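White table tops and marks: what are you all using?

Forum: Home and Furniture > Tables, Desks and Work Surfaces

tapia_t
We have a plain white rectangular table with rounded corners in the room where we do most of our sorting and packing. It gets used every day. In between it has a vase on it and not much else, because I like to come in to a clear surface. The top is smooth and pale and it shows every single thing that touches it. Gray scuffs, rings, the lot. I have been wiping it with dish soap and a microfiber cloth and that takes off most of it but leaves a dull streak when the light comes in low in the morning.

Two questions. What do you clean a white top with, and do you keep anything under your vases? The one I use is dark gray with a textured finish, and I worry about the bottom of it more than about the flowers.

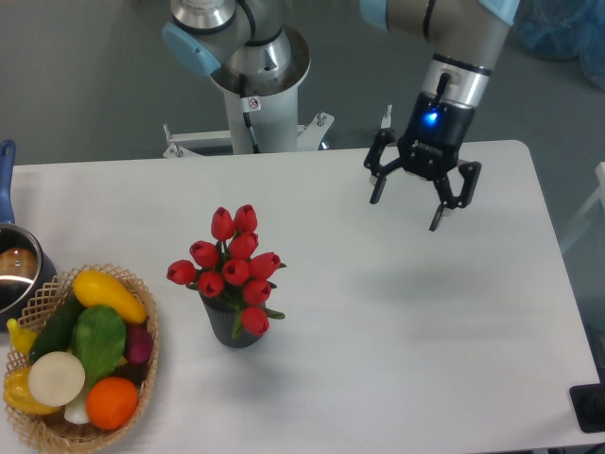
The tulips are artificial, so there is no water to spill. I switched in February after the second time I found a puddle. Red was the only color left that I liked. I don't want a runner or a tablecloth, I have tried both and they end up bunched against whatever we are working on.

Telma Tapia

benchrest
Dish soap is fine but you are using too much of it. One drop in a bowl of warm water, wipe, then wipe again with plain water, then dry. The streak is soap. I had the same thing on a Hutmont desk for a year and blamed the desk.

For the bottom of the vase, felt pads. The stick-on kind for chair legs. Put on 3 and it will sit without rocking even if the base is a bit uneven.

quillfeather
Second the felt, but check them every couple of months. Grit gets into felt and then you are dragging sandpaper across the table. I went over to clear rubber dots for that reason.

benchrest
Rubber dots left yellow marks on mine. On a white top that is worse than a scratch.

quillfeather
Depends on the dots. The cheap ones do it. I have had silicone ones under a lamp since we moved and there is nothing there.

old_marlow
What is the top made of? That matters more than anything said so far. Melamine, lacquer and powder coat all want different treatment. Lacquer in particular you should keep away from anything with alcohol in it.

tapia_t
I don't know. It was here when I took over the room and there is no label underneath. It doesn't feel like metal. Is there a way to tell?

old_marlow
Look at the edge from below. If you can see a thin band that is separate from the top, it is probably melamine or laminate. If the white runs around the edge without a line, more likely paint or lacquer. With rounded corners the join can be hard to find, so use a flashlight.

Until you know, stay with benchrest's method and nothing stronger.

dorrie_k
I use a melamine sponge on everything and have never had a problem.

old_marlow
A melamine sponge is a very fine abrasive. On a matte top it leaves a shiny patch, and on a glossy top a dull one. Please don't tell people to use it on a surface they can't identify.

dorrie_k
I said what I use. My table is from Gorkitent, it has had the sponge every Sunday for years and it looks the same all over. She can try it in a corner.

old_marlow
Try it underneath, then. A corner is still on show.

fernhollow
Different point. Textured vases hold dust much worse than the table does, and artificial flowers too. If you dust them where they stand, it all comes down on the white and you wipe twice. Take the whole thing to the sink or outside. For the leaves I use a soft paintbrush, dry. The petals can take a damp cloth, but test one at the back first as some reds bleed.

tapia_t
I hadn't thought of the red bleeding. Does that happen with all of them?

fernhollow
No, mostly the fabric ones. Foam and latex types have been fine for me. I had a bunch of poppies from a shop in Adamside that turned the cloth pink, and I had set them down on a white shelf. It came off with baking soda paste but took some rubbing.

benchrest
Baking soda paste is also an abrasive, before old_marlow gets here.

old_marlow
It is. A mild one.

quillfeather
To answer the other half of the question, I keep a cork coaster under mine, cut down so that it doesn't show. Plain cork, no backing. It lifts off with the vase and you can wipe under it in one go.

tapia_t
I like the cork idea. Looked at the edge with a flashlight this afternoon and I can't find a band anywhere, so I am treating it as painted. One drop of soap, plain water, dry cloth. The streak is gone on the half I did. Still two gray scuffs near the left side that haven't moved.

dorrie_k
Sponge.

old_marlow
Pencil eraser, the white vinyl kind, light pressure. If that does nothing after a minute, leave them alone.

tapia_t
Eraser took one of them off. The other is lighter. I will leave it there and cut the cork tomorrow.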